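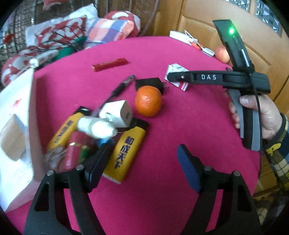
Pink cloth on the table, Sunday afternoon.

I got home from Mevstead last night and wanted to write some of this down before the week starts. The fall gathering is always in November, and this year it was the turn of the Mevstead congregation to host the other churches in our district. They have a bigger building than we do, with a proper kitchen and a parking lot that doesn't flood. I drove over with my sister and her two boys. It took longer than it should have because of the roadwork past Woneck, and we walked in during the second hymn.

The district counts heads every year for the report, and the number read out was 80. That is lower than I remember from when I was a teenager. The Woneck church closed its doors in the spring, and a few of their families have started going to other places closer to home. Three of the older women from there did come, and they sat together in the back row the same way they used to sit in their own building. I was glad to see them. One of them taught me in Sunday school and still calls me by my brother's name.

The preaching was by Wael Abdelaziz. I had not heard him before. He spoke from Ruth, mostly on the first chapter, and he took his time over the part where Orpah turns back. Most sermons I have heard pass right over her or use her as the bad example. He said the text never blames her for going home, and that Naomi blesses both daughters-in-law before either one decides anything. I went back and read it when I got in, and he is right. I have been reading that chapter wrong for most of my life.

Lunch was potluck. There was too much macaroni and not enough of anything green, as usual. My sister's bean salad went fast. I had a second piece of the Onyshchenko family's honey cake and would have had a third if the boys had left any.

The business meeting started at 2 and went on longer than planned. The main item was the Woneck building. The district still owns it and pays to keep the heat on. One side wants to sell before winter, and the other wants to rent it out by the month to a smaller church that has been meeting in a school gym. I can see the sense in both. The roof needs work either way, and the estimate was higher than people expected. In the end the vote was put off until the spring meeting, so I suppose we will pay for another winter of heat.

We also talked about the hymnals. Ours are falling apart and Mevstead has six boxes they no longer use now that they put the words up on a screen. I said we would take two of the boxes. They are in my trunk now and I need somebody with a good back to help me carry them in before Wednesday's Bible study.

There was a short prayer service at the end, by which time many people had already left to beat the dark. We sang "Abide with Me" without the piano. My nephews slept the whole way home.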